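Kullent Home Handling Rules: frequently asked questions

Who do these rules apply to?
Anyone running a gripper-equipped robot in a furnished home under the Kullent rules, including sites that use Drundix controllers. Workshop cells are covered by a separate document.

Which items may be used for a first soft-goods test?
Plain cloths and small blankets. Nothing with buttons, zips or cords until the unit has completed 30 logged grasps. 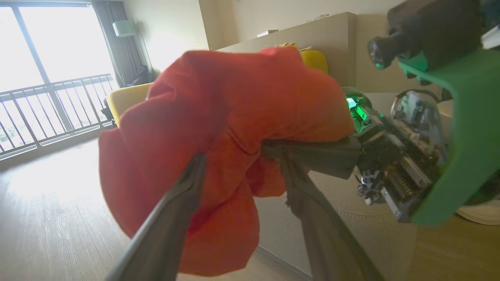 Grip force on fabric is limited to 5 newtons per finger unless the site sheet states a lower figure. Measure it at the inner faces, with the fingers closed on a test block. The limit applies to the whole hold, including when the cloth is bunched between both fingers as the orange-red one is, with a flap hanging down. Loose flaps must be kept away from exposed screws and springs.

Does daylight matter?
Yes. Strong window light can wash out part of the wrist view. Check the view from each working position before the first grasp and record any position where the edge of the item can't be made out. 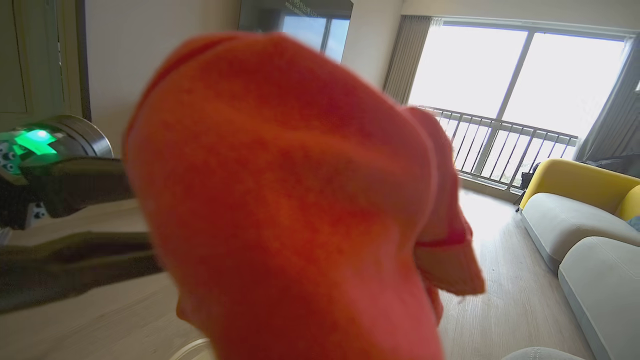 Orange cloth held near the wrist, with the window to the right.

Can the sofa be used as a work surface?
Yes, if the site sheet lists it. Seat height must be entered by hand, as cushions give under load.

What has changed since the May issue?
Clause 32 now requires a fresh site sheet whenever furniture is moved. The Thomas checklist has been withdrawn. Use the Grinidero form in its place.

How long are logs kept?
177 days from the last grasp recorded at that site.

Page last revised: Saturday, August 17, 2024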